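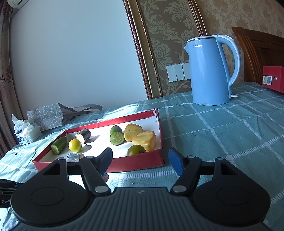

An open hand-held gripper, a tray of fruit and vegetable pieces, and a lot of sunshine.

Can You Teach a Robot by Picking Up Fruit?

Maybe you have seen a headline like "Robot learns to tidy the kitchen!" It makes you want one right away. But before you clear a space for it next to the fridge, let's ask how a robot learns a thing like that, and whether it learned as much as the headline says.

One way goes like this. A person holds a gripper, a tool with two fingers that open and close, and does the job with it. The person picks up a bit of cucumber, moves it, and lets it go. Meanwhile a camera on the gripper records what it sees. Do this many times and you have a big pile of recordings. A computer program then studies the pile and tries to work out what the fingers should do next, whatever the camera is looking at.

The people who like this method say it is quick and cheap. You can take a gripper into a bedroom or a kitchen and you don't have to carry a heavy robot arm up the stairs. That part I believe. It's the next part that needs a closer look.

What does "it works" mean?

Let's look at a made-to-measure puzzle. A team working on a project called Kura collected 400 recordings of people picking up pieces of fruit and vegetables. They fed them to a learning program named Lepik. Then they put Lepik in charge of a robot arm and gave it 200 tries. The team's report said the robot "can handle fresh produce."

Can it? The report doesn't say how many of the 200 tries used food the program had already seen in its lessons. Think about a spelling test. If your teacher gives you the same words you practiced all week, a good score shows that you remember those words. It doesn't show that you can spell "rhinoceros." Scientists call the practice words "training data," and a fair test needs some things that weren't in it.

Why fruit is sneaky

Fruit and vegetables are a better challenge than toy blocks, I'll give them that. Every block in a box is the same as the next one. A cucumber chunk has a stiff skin on the outside and a wet, slippery middle. Banana squashes. Sugarcane is hard enough to make your teeth complain, and a small round fruit would love to roll away from you.

So the gripper has to squeeze enough to hold on, and stop before it makes juice. When you do that, your skin tells you how hard you are pressing. A camera has no skin. It can only see whether something bends or slips, and by the time you can see a banana bending, it may be too late for the banana. 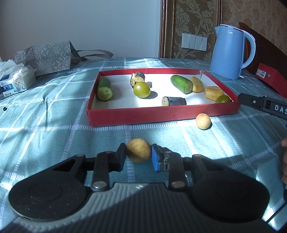

Got one! A small yellow fruit held between the two fingers, with another on the cloth in front of the tray.

A good grab is one good grab

Pictures like the one with the little yellow fruit are fun, and they are real. The fruit is in the fingers. But be careful what you decide from it. One picture can't tell you how many tries it took, or where the fruit went next. And with this kind of tool there's a bigger thing to remember: a person is doing the thinking. The person chose the fruit and decided how to reach it. A nice grab with a hand-held gripper shows that people are good at picking up fruit, and we knew that already!

The robot's turn comes later, without anyone's hand to help. That's the bit to ask about.

The trouble with one table

Now look at the two pictures together. It's the same plaid tablecloth both times, with the same light blue kettle at the back. The food in the tray has changed – one has eggplant, the other has sugarcane – but the room is the same room.

Is that bad? Not by itself. You have to start somewhere. But a computer program doesn't know which parts of a picture matter. It might learn "close the fingers around the round yellow thing." It might also learn something silly, like "close the fingers when the kettle is on the right." As long as you test it in the same room, both ideas can give the right answer, and you can't tell which one it learned.

Sunshine can fool it too. A bright patch and a dark shadow on a cloth can have edges just as sharp as a real object. You know that a shadow isn't something you can pick up. The program has to find that out from its recordings, and if every recording was made at noon, evening could be a nasty surprise.

A second team, at a lab called Clirnach, tried the same kind of program in 6 rooms it had never seen. In 2 of them it did well. In the others it often reached for the wrong spot. The team wrote that down and put it on the first page of their report, and I trust their work more for it.

Try it yourself

You'll need kitchen tongs, a plate, a grape, a slice of banana and a chunk of cucumber. Ask a grown-up before you raid the fridge.

Pick up each piece with the tongs and put it down again. Do it ten times and keep score. A drop is a miss, and so is a squash. Now close one eye and do it all again. Then move to a different table with a different light, and give the tongs to someone who hasn't practiced.

Did the scores change? Which score would you put in a headline? Which one would be fair?

Questions to keep in your pocket

How many times did they try, and how many times did it work?
Was the test in the same place as the lessons?
Was a person helping?
What happened when it went wrong?

If an article about a robot answers all of those, it's worth reading twice. If it answers none, wait a while before you give away your tongs.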